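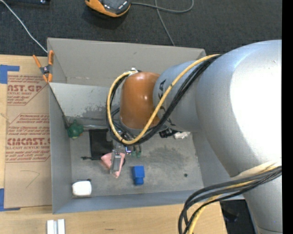
The arm at work over the gray bin, with the pink fan under the gripper.

Stories > Short Fiction > Winter Issue

The Person Who Fills the Bin

My job in the lab at Pradcombe, for the better part of that winter, was to put things in a bin so that the arm could take them out again. I had a longer title than that, and it was printed on the door under two other people's, but when my mother asked what I did all day I told her about the bin, and she said it sounded like having toddlers, and I never did find a better way to put it.

The method was called the nudge. The idea belonged to our professor, who had thought of it while looking for her keys at the bottom of a bag. You don't plan a grip on your keys, she told us. You stir. You push the wallet over a little and feel what moves, and then you go in. So before every grasp our arm was allowed one small push, wherever it liked, and then a second look, and only after that could it close its fingers on anything. The group at Karaki did theirs with no push at all, only a very large amount of practice, and they had the numbers everyone quoted. We had a planner called Worex that crashed if you named a file with a space in it, and we had the nudge.

We also had Sasetel, who paid. Sasetel made sorting equipment for warehouses, and they wanted to see one clean result before they paid any more. Seven hundred trials, written up, by the end of January.

So I filled the bin. I'd come in early with my coffee, while the carpet still held the cold from overnight, and check the clamp, and tip out whatever was left from the evening before. Then I'd lay in a fresh muddle: the green lumpy thing that had no agreed name (I said frog, the student said broccoli), the bright blue one, the white rounded one, and the pink fan, which everybody loved. It was the hardest object we owned. It was wide at one end and came down to almost nothing at the other, and if the fingers got the wrong part of it, it turned and slid away as if it had remembered an appointment. I'd step back behind the tape on the floor, say "Ready," and the student would press the key, and the big silver arm would come over with its loops of yellow and black cable swaying, and have its think, and give its one little push.

I got fond of it, I don't mind saying. There was a way it paused after the push that looked for all the world like a person holding their breath. I knew perfectly well it was the second look being sent off to Worex and sent back again, and that took up to 10 seconds on a bad day, but I held my breath along with it all the same.

And it was good! It was so much better than we'd hoped that the professor started coming down after lunch just to stand there with her arms folded. Even the fan came up, time after time. She wrote to Sasetel that the nudge was doing what she had always believed it would do, and she bought us a cake with an arm on it in gray icing, and the student took a picture of the cake and put it up over her desk.

I was the one who spoiled things, and I did it by getting the flu.

It was a proper flu, the kind where you lie looking at the ceiling and feel interested in it. I was out four days. The night porter's sister was helping the department with its filing that week, and she had steady hands and nothing against robots, so they asked her to fill the bin for me. When I came back, the student was sitting on the stool with her coat on. She said the arm had gone wrong. She'd checked the fingers and the cables and the camera settings and started Worex over more times than she cared to tell me, and it still kept dropping the fan.

I said let me have a try, the way you do, as if it only wanted a kind word. I filled the bin. I said "Ready." It pushed, it paused, and up came the fan as sweetly as you please.

I remember being pleased, and I'm a little ashamed of that now. I thought it had missed me. I think I was even about to say so, to make her laugh, and then I saw her face, and she was looking past me into the bin and wasn't laughing at all.

"Do it again," she said. "Just fill it. Don't press anything."

So I did it again, and she watched my hands, and then she asked me to do it once more with my eyes shut. I put the fan down last, every time. I put it down with the narrow end toward me and the wide end off to the left, and I left a bit of clear floor beside it, because I had dropped it in there by its tip with my right hand, and that's how it comes out of a right hand. I had been doing that since the fall. I'd thought I was making a muddle, and I'd been setting the table.

The arm had learned me. It had found out, in all those mornings, which side I liked to leave clear, and it gave its little push on the other side, where it couldn't do any harm, and then it went in exactly where I'd made room. The nudge was hardly doing anything. It was more or less a courtesy.

We told the professor together. I had expected her to be angry, and I'd practiced an apology on the bus, but she sat down on the edge of the table next to that taped-down acrylic sheet and asked me to show her. I filled the bin for her too. She didn't say a word for a while, and then she said, "Well, what do other people do?"

That became the method, the real one, the one that's in the paper. We asked everyone. We left a sign in the stairwell, and on the Saturday we opened the doors and let in whoever came, and they came — bakers and bus drivers, a whole choir between rehearsals, a very small boy who had to be lifted up to reach and who dropped every object from as high as he could get it. Each of them filled the bin however they liked. Some of them poured. One old man arranged everything by color and then apologized to the arm for being fussy. The arm hadn't met any of them before, and it trained on half of them and was tested on the other half, and I stood behind the tape with my hands in my pockets for the whole of it. That was harder than you would think.

We ran all seven hundred over again. It lifted what it was sent for in 426 of them, which was 101 fewer than it had managed for me. I typed that number into the table myself, and I went and got a drink of water, and came back and checked it.

Without the push, on the same fillings, it did worse, and by enough that you could stand on it. So the keys in the bag had been right after all, only smaller than we'd said, and the professor wrote to Sasetel and told them so, and told them about the first result as well, with my right hand in it. They took around three weeks to answer. I can tell you she checked her mail at every traffic light.

They paid for one more year. The letter was quite short. The group at Karaki wrote too, a longer one, and friendly, to ask who had been filling theirs, which I suppose they had gone down the hall and looked into. It was the same fellow every morning, apparently, and he was left-handed.

I still fill the bin now and then, when it's only for demonstration and there's a visitor to impress. I've tried hard to be unpredictable. I put the fan in first, or under the frog, or I hold it by the wide end and let go without looking. The student, who isn't a student any longer, went through one of my weeks last spring and said I had a new habit, and she offered to tell me what it was. I asked her to wait until Friday.

Related in Short Fiction
The Ferry Keeps Its Own Time
Two Winters of Bread
A Lamp for the Long Hallway
What the Piano Tuner Left

Last updated: January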